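## News from the packing hall

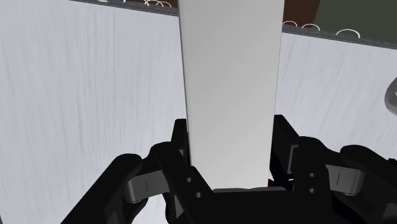

Since May, the carton line at Gullard has a new robot cell, and many of you in the other buildings have asked how it goes. I work on this line for 6 years, so the editor asked me to write some words. The cell does one thing: it takes a part from the table and puts it in the tray. Before it did this in the hall, it had to learn it on the computer, and I spent many afternoons looking at the simulation together with Kenji Escobedo from the technical office. In the simulation our part is only a plain gray block with no label on it, and the two black fingers close on it from the left and the right. The real parts have a printed side, and they are not so perfect.

What changes for us? First, the lifting. On one shift we packed 423 trays by hand, and by the end of it I felt my wrists. Now one person stands at the cell, fills the table and checks the trays. The other people from the line moved to final inspection or to the Holovlow orders, which were always late. The company has told us in writing that no job is cut on the line this year. I was glad to read it, but some colleagues still worry about the next year, and I think it is fair to say so in this newsletter.

Second, the learning. Four of us did the course for operators. Cristóbal Villalba was the first to pass, and he is now the person to call when the cell stops. It stops more often than we would like, mostly when a part lies too near to its neighbor. Then you must open the door, move the part, close the door and press the green button two times. Please do not press it only once and walk away.

There is also a thing I miss. When we packed by hand, we stood close and we talked. At the cell you are mostly alone. We asked the shift leaders to change the person every two hours, and they agreed to try it until the summer break.

If you want to see the cell, come to the packing hall after the early shift and ask for Cristóbal. Safety shoes are required, also for visitors from the office.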